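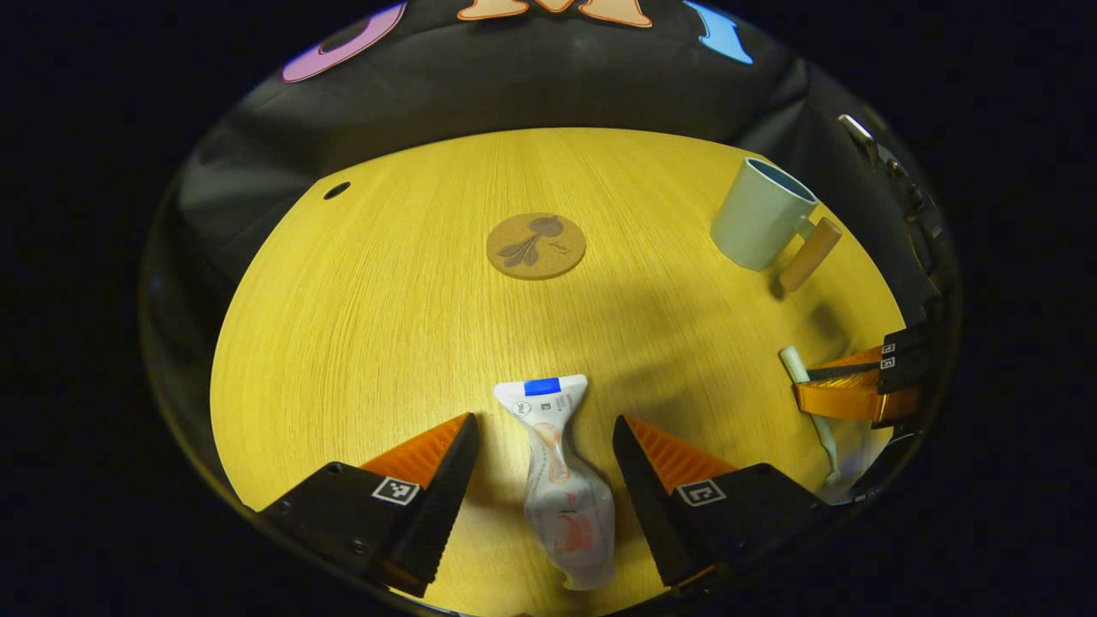 Runder Holztisch vor schwarzem Stoff

Kontaktformular zeigt nach Update nur noch Ladekreis
Forum > Plugins und Themes > Fehlersuche

mrihi_rawiri
Hallo zusammen,
seit dem Update des Themes Rulden auf die neue Hauptversion lässt sich mein Kontaktformular (Plugin Clarkell Forms) nicht mehr absenden. Der Ladekreis dreht sich, nach 30 Sekunden kommt "Zeitüberschreitung". Im Backend sehe ich keine Einträge. Cache ist geleert, anderer Browser getestet, gleiches Ergebnis.
Gruß, Rawiri

m.raptis
Was steht in der Browserkonsole? Und läuft ein Caching-Plugin?

mrihi_rawiri
Caching macht Pirihi Cache, in der Gratisversion. In der Konsole steht zweimal 403 bei admin-ajax.php, sonst nichts Rotes.

m.raptis
403 bei admin-ajax klingt nach abgelaufenem Nonce. Die Seite wird aus dem Cache ausgeliefert, der Nonce im HTML ist dann zu alt und WordPress lehnt die Anfrage ab. Nimm die Kontaktseite vom Caching aus und teste in einem privaten Fenster, ohne angemeldet zu sein.

Petridis_M
Glaube ich nicht. Er hat den Cache ja geleert, danach wäre der Nonce frisch. Ich tippe auf die Firewall beim Hoster. Bei Berthorpe hatte ich das im November auch, da hat ModSecurity jede POST-Anfrage mit einem Link im Textfeld geblockt.

m.raptis
Dann käme aber keine Zeitüberschreitung, sondern sofort eine Fehlermeldung.

Petridis_M
Kommt auf das Plugin an. Clarkell Forms wertet den 403 gar nicht aus und wartet einfach bis zum Timeout. Gilt übrigens für deine Nonce-Theorie genauso.

m.raptis
Stimmt, das hatte ich übersehen. Bleibe trotzdem beim Cache.

kcosgrove
Bevor ihr weiter ratet: Theme kurz auf ein Standard-Theme umstellen und alle Plugins außer dem Formular deaktivieren. Danach einzeln wieder einschalten. Bitte auf einer Testkopie, nicht live.

mrihi_rawiri
Testkopie habe ich jetzt angelegt. 43 Plugins, das dauert.

R_Stubbs
43 Plugins sind für eine Vereinsseite auch eine Ansage. Da würde ich zuerst aufräumen.

kcosgrove
Die Anzahl sagt wenig. Ein schlecht geschriebenes reicht.

mrihi_rawiri
Zwischenstand: Mit Standard-Theme und nur Clarkell Forms geht das Absenden. Mit Rulden geht es auch. Sobald Pirihi Cache aktiv ist, kommt wieder der 403, aber nur bei abgemeldeten Besuchern.

m.raptis
Schau bei Pirihi unter Erweitert, ob "HTML vorab erzeugen" an ist. Dann holt er die Seiten nach dem Leeren aus einem alten Vorrat, und der Nonce ist eben doch alt.

mrihi_rawiri
War an. Ausgeschaltet, Kontaktseite zusätzlich ausgenommen, auf der Testkopie kommen die Mails an. Live stelle ich es heute Abend um.

Petridis_M
Gut, dann war es der Cache. Die Firewall-Logs würde ich mir an deiner Stelle trotzdem ansehen.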